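Gimisora Facilities Service Desk
Request 793
Category: Equipment planning and purchasing
Site: Sememdale Produce Training Kitchen
Priority: Normal
Status: Open, awaiting budget holder

Summary
The Sememdale site requests guidance on the purchase of a second sorting arm and the related tooling. The present arm is used for placing mixed produce into baskets. The site has funds reserved for one major item in this budget year and wishes to confirm what that item should be before an order is raised.

Submitted by site, 4 November 2025
The arm at the Sememdale table has been in regular use since August. Staff report that it performs acceptably with firm, rounded items. Performance with leafy items and with long items of uneven thickness is less consistent. In the most recent set of trials, the arm was asked to place 12 items, and 4 were set down outside the basket or not lifted at all. The site believes that a second arm would allow the work to be divided by type of produce and asks that a quotation be obtained from Etim, the present supplier.

Service desk, first response
The request has been received. Before a quotation is sought, the site is asked to provide the following:

Gripper type now fitted, and whether any other has been tried.
Whether the failed placements were with one kind of produce or several.
Space available for a second mounting frame.
Remaining term of the service agreement on the present arm.

Site reply
The gripper is the two-finger type supplied with the arm. No other has been fitted. Of the failed placements, 3 were with leafy vegetables and the remaining one was with a sweet potato that turned in the fingers during the lift. The floor area would accept a second frame if the storage racks were moved, but the electrical outlet on that side is shared and would need to be assessed. The service agreement has a full year to run and covers the arm and controller. It does not cover grippers, finger pads or cables.

Service desk, second response
On the information given, the desk cannot recommend a second arm at this stage. The difficulty appears to lie with the gripping of certain items, and a second arm with the same gripper could be expected to show the same results. The desk suggests that the site first price soft finger pads and one alternative gripper. Tilta lists both as compatible with the present wrist connection, subject to written confirmation from Etim that the service agreement would remain valid.

The site is also asked to record a standard test layout, so that any new part may be compared on equal terms.

Site reply
A standard layout has been adopted. It consists of a bok choy, a tangerine, a sweet potato and a yellow fruit of the mango type, with the wicker basket to one side. Each part under consideration will be tested with this layout before any purchase is proposed. 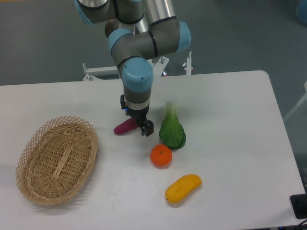 Comment added by budget office
The approach is supported, but the reserved funds cannot be held without a stated purpose. Pads and a gripper would fall under small equipment and may be ordered by the site directly. The major item line should be either released or reassigned to the electrical work, which will be required in any case if a second arm is approved later. Please also include the cost of spare pads for a full year, as these were left out of the original plan for the first arm.

Service desk, third response
The comment is noted. The request has been divided into two parts. Part A covers finger pads, spares and one alternative gripper, and may proceed once Etim has replied regarding the service agreement. Part B covers the electrical assessment and remains with the budget holder. The quotation for a second arm has been withdrawn from this request and may be submitted again with the test results attached.

Outstanding actions
Site: obtain written prices from Tilta for pads and gripper, including delivery.
Site: submit results for the present gripper using the standard layout.
Service desk: obtain confirmation from Etim.
Budget holder: decide on release or reassignment of the major item line.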